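Flesero looks again at the humble duster

Most people give little thought to how a shelf is dusted. At Flesero, which publishes household care guidance for tenants and small offices, the subject has taken up much of the past three months. The organization's head of household guidance agreed to discuss the work ahead of the new shelf care sheet, due in September.

"We had 782 replies to our last survey of tenants, and open shelving came up again and again," the head of guidance said. "People told us they would sooner mop a floor than clear a shelf."

The sheet favours chenille dusters over feather ones. Their thick, soft strands hold on to fine dust, the head of guidance said, and the head can be washed in the sink and hung to dry.
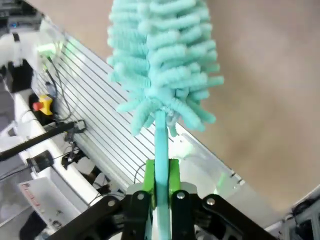
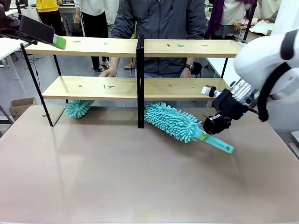
Teal and turquoise chenille dusters at the Tustisau practice room.
By the Community Editor, Rateck Housing Bulletin

Shelves with two levels call for some patience. Flesero recommends finishing the upper board before touching the lower one, and leaving the tabletop until last. "Crumbs and bits of coloured paper will drop as you go," the head of guidance said. "If you have already done the bottom, you will be doing it again."

Larger scraps are a separate matter. A chenille head is made for dust, and small hard pieces tend to roll ahead of it - often straight behind a leg or a post. The advice is to draw the duster slowly toward the front edge and catch the pieces in a tray held underneath.

Asked how long the job should take, the head of guidance was reluctant to set a target. "A short shelf might be done in some 30 seconds. I would not want anybody to feel they had failed if it took longer."

The sheet will go first to the 115 households in the Sutanto building, where residents will be invited to comment on the wording. A section on washing and drying duster heads is still being revised, and printed copies will be left at the Rateck office counter.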